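Why Doesn't an Egg Break When a Hen Sits on It?

Have you ever held an egg in your palm and worried you might crush it without meaning to? Lots of people do, and yet a great big fluffy hen can plonk herself down on a whole nest of them and settle in for a good long snooze. How does she get away with it? Let's have a look, and we'll begin with what the shell is made of.

An eggshell is mostly a mineral called calcium carbonate, the same stuff you find in chalk and in seashells. The hen gets it from her food (this is why people who keep chooks often put out a dish of crushed oyster shell) and her body lays it down around the egg in a part of her insides called the shell gland. Making the shell takes most of a day, so a hen can't be rushed, however hungry you are for pancakes!

Now for the clever part, which is the shape. Think of an old stone bridge with a curved arch underneath. When a heavy cart rolls over it, the push spreads out along the curve and down into the ground at either side. An egg is curved in every direction, so it works like an arch that goes all the way around — builders call that a dome. When the hen sits down, her weight spreads over the shell, and over all her other eggs too.

A sharp tap is another matter. When you knock an egg on the edge of a bowl, all the push lands on one tiny spot, and crack! That suits the chick very well. It has a hard little bump on its beak, called an egg tooth, and it pecks from the inside until the shell gives way.

The shell has holes in it as well, thousands of them, far too small to see easily. They're called pores, and they let air in so the growing chick can breathe. A hen keeps her eggs warm for 21 days or so, and sometimes it's 22 before the last slowpoke comes out.

What about the colour? Brown eggs start off white. The brown is added near the very end, a bit like a coat of paint, so if you peel back a piece of brown shell you'll find it much paler inside. What's in the middle is the same as in a white egg. 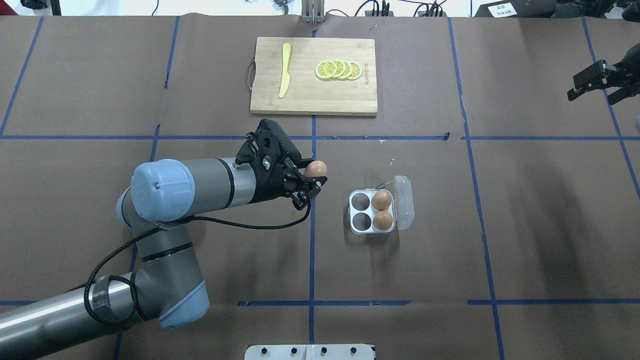

Eskildsen wrote in to say that the eggs at home in Votton come in brown, cream and a greeny blue, all from the one henhouse, and wanted to know whether the blue ones are painted last too. They aren't! Blue colouring goes in while the shell is being made, so it soaks right through to the inside. A greeny egg is a blue shell with a little brown over the top.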